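Polledard
December, 7:40 pm

Watched Porico this afternoon at the Mundcombe. Thread, no spoilers past the first half hour.

It's a small film about a ferry clerk who keeps selling tickets for a route that was canceled two years ago. People buy them. Then they sit on the dock and wait.

The director signs as Avcı, one name. Second feature. I haven't seen the first and can't find it anywhere with English subtitles.

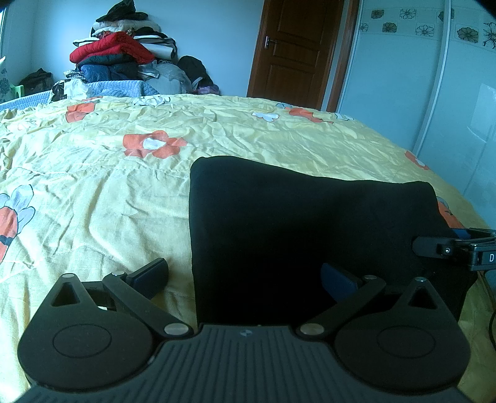
Last edited: December, 9:15 pm

Most of it is fixed shots. The ticket window, the dock, the clerk's kitchen. The camera moves 2 times that I noticed, and both times it follows someone who has decided to leave.

The trailer sells it as a comedy. It has funny parts - the argument over a refund for a dog is very good - but anyone going in for laughs will be restless by the middle.

Sound is the best thing in it. The ticket machine has a bad bearing and you hear it in nearly every indoor scene. When it gets fixed, the room feels wrong.

Ticket number 3436 comes up early and again near the end. I thought the second time was too much. The couple behind me gasped, so it works on some people. 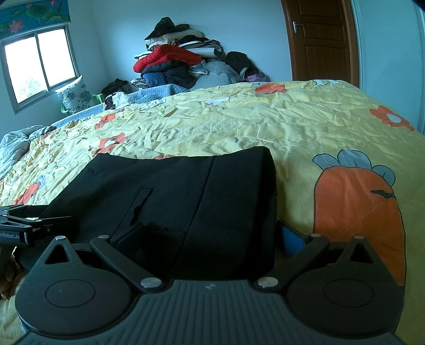
The last stretch drops the clerk and stays with the passengers, and I'd have cut ten minutes there. One long bus ride could go completely.

Lead actor is new to me and very steady. Hardly raises her voice. The scene with the inspector is all in how she stacks the coins.

Screen 2 has 60 seats and it was a bit under half full. Sit toward the back, the subtitles are low and small.

It's on there until the end of the month, afternoons only. I'd go again for the first hour.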